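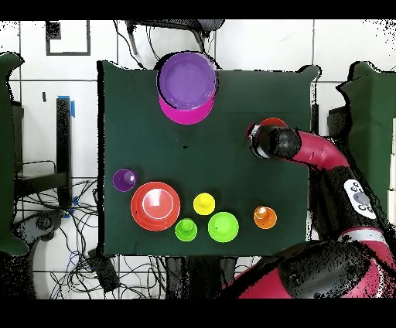 图 4-1　深绿色桌布上的餐具

第 4 章　会议公告与公众发言登记

本章适用于 Cimura 议事管理系统的秘书处用户，内容包括会议的建立、议程的编排、公告的发布、公众发言登记的开放与关闭，以及会后资料的归档。表决记录见第 5 章，委员会成员的任免见第 6 章。

进行本章操作前，请确认下列各项：

您的账号具有“会议编辑”角色。仅有“查阅”角色的账号可以看到会议列表，但“新建”按钮显示为灰色。
管理员已在“系统设置 > 机构”中录入议会及各委员会的名称。
会议地点已加入地点库。未入库的地点可以手工填写，但不会出现在公众页面的地图上。
浏览器允许弹出窗口。公告预览在新窗口中打开。

4.1　建立会议

1. 登录系统，在左侧菜单中选择“会议”，点击“新建”。
2. 在“机构”下拉框中选择召集会议的议会或委员会。联席会议请选择牵头机构，其余机构在第 6 步添加。
3. 在“会议类型”中选择“例会”“特别会议”“听证会”或“闭门会议”。
4. 填写会议日期与开始时间。时间采用二十四小时制，例如下午六点半填写为 18:30。
5. 选择会议地点。会议同时提供线上旁听时，勾选“线上旁听”，并将链接粘贴到下方的文本框。
6. 联席会议需点击“添加机构”，逐一加入参与机构。
7. 点击“保存草稿”。系统生成会议编号，显示在页面右上角。

会议编号由机构代码、年度和流水号组成，生成后不能修改。草稿删除以后，原编号不会被重新使用，所以年度会议编号之间可能有空缺。年终统计以“已召开”状态的会议为准，空缺的编号不计入。

注意：会议类型在公告发布后即被锁定。如果类型选错，只能撤销公告，重新建立会议，并重新计算公告期。请在保存草稿之前核对。

说明：“闭门会议”仍须发布公告。公众页面会显示会议时间、召集机构以及闭门的依据条款，但不显示附件。依据条款在“会议属性 > 公开范围”中选择，下拉框为空时请联系管理员导入本地条款表。

4.2　编排议程

议程由若干“议项”组成，每个议项可以包含标题、说明、提案人、附件和预计用时。系统按照机构模板自动插入开头和结尾的固定议项，例如点名、确认上次会议记录、休会。

1. 打开会议草稿，切换到“议程”页签。
2. 点击“载入模板”。如果本机构有多个模板，选择与会议类型对应的一个。
3. 点击“添加议项”，填写标题。标题会原样显示在公告中，请写明事项本身，不要只写文号。
4. 在“议项性质”中选择“审议”“表决”“报告”或“公众发言”。
5. 上传附件。支持 PDF 和纯文本格式，单个议项最多可上传 9 个附件。
6. 用左侧的拖动柄调整议项次序。固定议项不能拖动到模板规定的区域之外。
7. 点击“检查议程”。系统列出缺少标题、缺少性质或附件无法读取的议项。
8. 处理全部红色提示后，点击“保存”。黄色提示不影响发布。

从旧会议复制议项时，附件默认不随之复制。需要沿用附件的，在复制窗口中勾选“包含附件”，再逐一打开确认版本。Markholm 秘书处在试用阶段曾把上一年度的预算说明带入新的议程，公告发出后才由议员办公室来电指出，随后以更正公告处理（更正步骤见 4.4）。

说明：议项标题修改后，附件文件名不会自动更新。若文件名中包含旧标题，请在本地改名后重新上传。

注意：PDF 附件中用黑色方块遮盖的文字，多数情况下仍可被复制出来。含有个人住址、电话或证件号码的附件，必须先在“附件 > 遮蔽”中处理，保存为新版本后再加入议程。原始版本保留在内部档案区，公众无法访问。

4.2.1　遮蔽附件中的个人信息

1. 在议项中点击附件名称右侧的“遮蔽”。
2. 用鼠标框选需要遮盖的内容。框选范围应完整覆盖文字的上下边缘。
3. 在“理由”中选择对应条目，没有合适条目时选择“其他”并填写说明。
4. 点击“应用”。系统把所在页面转换为图像，并移除被遮盖部分的文字层。
5. 点击“另存为公开版本”。
6. 在预览窗口中尝试选取被遮盖的位置，确认没有可选文字。

页数较多的附件转换需要几分钟，期间可以继续编辑其他议项，但请勿关闭浏览器标签页。转换完成后，附件名称旁出现绿色的“公开版”标记。

遮蔽理由会随附件一起进入归档包。公众提出异议时，复核人员依据这一字段查找当时的处理依据，填写“其他”而不附说明的条目会被退回。

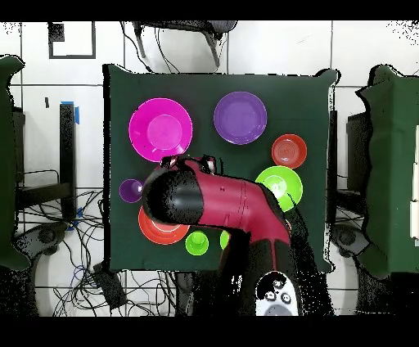
图片来源：Cimura 文档组

4.3　发布公告

公告发布之后，会议信息同时出现在公众页面、订阅邮件和市政厅大厅的显示屏上。三个渠道的内容出自同一份数据，无须分别录入。

1. 打开会议，切换到“公告”页签。
2. 核对系统计算出的“最迟发布时间”。例会的默认公告期为 3 个工作日，由管理员在机构设置中维护。
3. 点击“预览”，在新窗口中检查公告全文。
4. 如需多语种公告，在“语言”栏中勾选，并上传或粘贴译文。系统不提供机器翻译。
5. 选择“立即发布”或“定时发布”。定时发布须填写具体时刻。
6. 点击“提交”。机构启用了双人复核的，公告转入复核队列，由另一名具有“会议编辑”角色的用户确认。
7. 发布完成后，下载“发布凭证”，存入会议文件夹。

发布凭证记录了每个渠道的实际发布时刻。大厅显示屏因断电或断网未能更新时，凭证中对应一栏为“未确认”，此时应打印公告并张贴在公告栏，再于“手工张贴”中登记张贴人和张贴时刻。

注意：系统以服务器时间为准。提交人电脑上的时间即使显示为截止之前，只要服务器已过截止时刻，公告仍会标记为“逾期”。逾期公告可以发布，但会议属性中会留下永久标记。

说明：紧急特别会议可以缩短公告期。选择“特别会议”后勾选“紧急”，填写紧急事由，并上传召集人签署的文件。没有签署文件时，“提交”按钮不可用。事由会全文显示在公告中，请不要写入内部备注。

订阅邮件在公告发布后由后台分批发送。Markholm 站点在九月的订阅地址为 3,403 个，分批发送时，不同订阅人收到邮件的时间会有先后。凭证中的“邮件”一栏记录首批发出的时刻。退信地址自动进入“待核实”名单，不影响公告效力。

4.4　更正与撤销公告

已发布的公告不能直接编辑。需要修改时，按下列步骤发布更正。

1. 打开会议，在“公告”页签中点击“更正”。
2. 系统复制当前公告，生成更正草稿。修改需要更正的内容。
3. 在“更正说明”中写明改动了哪一处，原文是什么，现在是什么。
4. 选择更正类别。仅更正错别字、房间号或附件排序的，选择“文字更正”；增加议项、改变议项性质或变更时间的，选择“实质更正”。
5. 提交并完成复核。

实质更正会使公告期重新计算。如果重新计算后的最迟发布时间已经过去，系统提示改期，提示窗口中的“返回”和“改期”两个按钮都不会丢失已填写的内容。

原公告和各次更正均保留在公众页面，按发布先后排列，最新版本在最上方。删除旧版本的权限没有开放给任何角色。

撤销公告使用“公告 > 撤销”。撤销后会议状态变为“已取消”，已登记发言的公众会收到通知邮件。撤销操作不可恢复。若会议只是延期，请使用“改期”，已有的发言登记会保留，登记人可在邮件中确认是否仍要发言。

4.5　公众发言登记

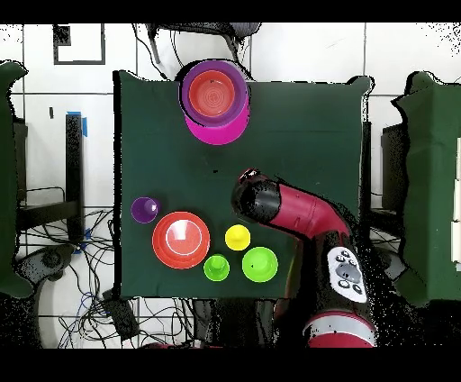
Noemí Ayala
Cimura 用户文档编辑

公众发言登记可以针对整场会议，也可以针对某个议项。听证会默认按议项登记，例会默认按整场登记。

4.5.1　开放登记

1. 打开已发布公告的会议，切换到“公众发言”页签。
2. 将“登记状态”设为“开放”。
3. 填写登记的开始与截止时刻。截止时刻不能晚于会议开始时间。
4. 设定每人发言时限，以分钟为单位。
5. 设定是否接受书面意见。接受书面意见的，填写书面意见的截止时刻，可以与发言登记不同。
6. 设定登记表的必填项。默认只有姓名为必填。
7. 点击“保存”，然后点击“查看公众页面”，以访客身份试填一次，再从列表中删除试填记录。

注意：在增加必填项之前，请向法务部门确认。要求登记人填写住址或所属单位，在部分地区会被认定为对发言权的不当限制。系统不对此作检查。

登记表提交后，登记人获得一个登记号，可凭登记号修改或取消登记。未留电子邮箱的登记人不会收到后续通知，请在现场公布发言次序。

4.5.2　处理登记名单

1. 截止后，点击“生成次序”。
2. 选择排列方式：按登记先后，或按议项分组后再按登记先后。
3. 检查重复登记。同名的条目以黄色显示，由秘书处判断是否为同一人。
4. 需要手语翻译或其他协助的登记人，在名单中带有“协助”标记。点击标记查看具体要求，并转交场务人员。
5. 点击“锁定名单”，打印主持人版和签到版。

主持人版显示姓名、议项和时限；签到版另有签名栏，不显示联系方式。请勿将含有联系方式的导出文件带入会场。

现场登记的人员在会议开始前由签到台录入，列在网上登记人员之后。机构议事规则另有规定的，可在“次序”中手工调整，调整记录会写入日志。

4.5.3　会议期间的计时

1. 在会场电脑上打开“计时”窗口，拖到面向发言席的屏幕。
2. 发言人开始讲话时点击“开始”。
3. 主持人允许延长的，点击“加时”，输入分钟数。
4. 发言结束点击“结束”，系统记录用时并转到下一人。
5. 发言人未到场的，点击“缺席”。该登记人移到本议项末尾，可再叫号一次。

同一会场最多可连接 4 个计时显示窗口，均由主控电脑同步。主控电脑断网时，计时在本地继续，恢复连接后自动补传。补传期间不要刷新页面。

4.6　会后归档

会议状态转为“已召开”之后，系统生成归档清单。清单中的每一项都有负责人和期限，逾期未完成的项目显示在秘书处首页。

1. 打开“归档”页签，核对清单。
2. 上传会议录音或录像。文件较大的，请使用 Olvera 传输客户端，不要通过浏览器上传。
3. 上传会议记录草稿，选择“草稿”状态。草稿在公众页面带有“未经确认”字样。
4. 将会上散发的纸质材料扫描后加入对应议项。
5. 检查书面意见是否已全部编入。迟交的意见列入单独文件，标明收到时刻。
6. 下一次会议确认记录后，将状态改为“已确认”，上传签署版本。
7. 点击“封存”。

封存后的会议仍可查阅和下载，内容不再允许改动。确有错误的，由管理员添加“档案附注”，附注与原件并列显示。

说明：使用 Workon 档案接口的机构，封存时会同时向档案库推送一份副本。推送失败时，“封存”状态显示为“部分完成”，可在网络恢复后点击“重新推送”。重复推送不会产生重复档案。

注意：保存期限由档案分类表决定，秘书处用户不能在会议中单独设定。收到信息公开申请、诉讼通知或审计通知的会议，应立即在“会议属性”中勾选“暂停处置”。勾选后，即使保存期限届满，系统也不会将相关文件列入处置清单。解除暂停需要法务角色的账号。

4.7　常见情况

公众页面看不到已发布的公告
检查会议属性中的“公开范围”是否仍为“内部”。从内部工作会议复制而来的草稿会保留这一设置。修改后须重新发布，公告期从重新发布时起算。

附件打开后为空白页
通常出现在加密的 PDF 上。请取得未加密的文件，重新上传，并在更正说明中注明。

预览与公众页面的议项次序不一致
在“议程”页签点击“重建次序”。如果公告已经发布，请按 4.4 发布文字更正。

登记人称已登记但名单中没有
用登记号查询。没有登记号的，按姓名查询“未完成”列表，其中保存了填写后没有提交的登记表。是否补入名单，由会议主持人决定，并在备注中写明。

定时发布没有执行
查看复核队列。尚未复核的公告到达定时时刻也不会发布，复核通过后立即发出，凭证记录的是实际时刻。

计时窗口声音提示不响
在会场电脑的浏览器中点击一次计时窗口的任意位置，再点击“测试声音”。

4.8　权限与日志

本章所有操作均写入日志，包括操作人、时刻、修改前后的内容。日志由管理员在“系统设置 > 日志”中查阅，可按会议编号导出。

人员离岗时，请在停用账号之前把其名下的草稿和归档任务转给接手人：

1. 管理员打开“用户”，选择离岗人员。
2. 点击“移交任务”，指定接手人。
3. 核对移交清单，点击“确认”。
4. 停用账号。

未移交即停用的账号，其名下草稿仍然存在，但只有管理员能够打开。

本章技术审校：Rhodri Samuel
下一章：第 5 章　表决记录与决议文本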